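Greltent Community Learning Center
Computers From the Inside: Notes for Session 6
Finding Your Way Around a Motherboard
Instructor: Gun-woo Ham

Welcome back, everybody. Last time we spent most of the evening on screws, side panels and how to persuade a stubborn cover to slide off, and I promised that tonight we would finally look at the big green board behind it all. These notes cover what I plan to say at the front table, plus a few things I always forget to say, so please keep them by you while you work.

Before you touch anything

Shut the machine down, pull the power cord out of the back, and then hold the power button in for a few seconds to drain whatever charge is left. Touch a bare metal part of the case before you reach inside, and do it again every time you come back from the coffee urn. The carpet in the Stollham room is terrible for static, especially in the dry months, and I have been zapped by that door handle more times than I care to remember.

Please don't open the power supply itself. It can hold a charge after it is unplugged, and there is nothing in there we need for this course.

The processor

People often expect the processor to be large and are a little let down when they meet it. On many desktops it is hidden under a heatsink and fan, so the first thing you'll see is the cooler. Once that comes off, you find a metal square held down by a plate, and the plate is held down by a lever. The lever has more spring in it than you would think, so keep your thumb on it as it comes up and let it rise slowly.

If there is old thermal paste on the metal square, clean it off with a lint-free cloth and a little isopropyl alcohol. When you put things back together you'll want fresh paste, a blob the size of a small pea.

Memory

Memory goes into long, narrow slots with a clip at the end. Each stick has a notch in its bottom edge that has to line up with the bump in the slot, and if it doesn't want to go in, turn it around before you push any harder. (I say this with love. We lost a slot on one of the Vullbridge machines in July to a very determined push.) You'll hear a click when the clips catch.

Expansion slots, drives and the little battery

Expansion slots take add-in cards such as graphics, sound or network cards. The SATA ports are small and L-shaped inside, and they carry data to the hard drive and the disc drive. The round battery looks like something out of a kitchen scale and keeps the clock running when the computer is unplugged. The usual type is a 3 volt coin cell, and a clock that keeps slipping back to some long-ago year is a good hint that it needs changing.
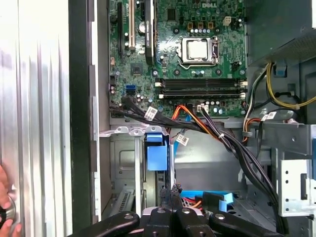

Fig. 2. Motherboard in an opened Dell desktop tower. The processor is in its socket, below the DELL logo; both black memory slots are empty.

Use the figure to get your bearings, then look for the same parts on your own machine. The layout will differ from one model to the next, so go by the shape of a part and never by its color alone.

Cables

Take your time with these. Before you unplug anything, put a bit of masking tape on the cable and write down where it came from, or draw yourself a quick sketch. Pull on the plug and leave the wires alone.

For next time

Read the handout on power connectors and bring your sketch. If you have a spare stick of memory in a drawer at home, bring that too, and we'll see what it fits.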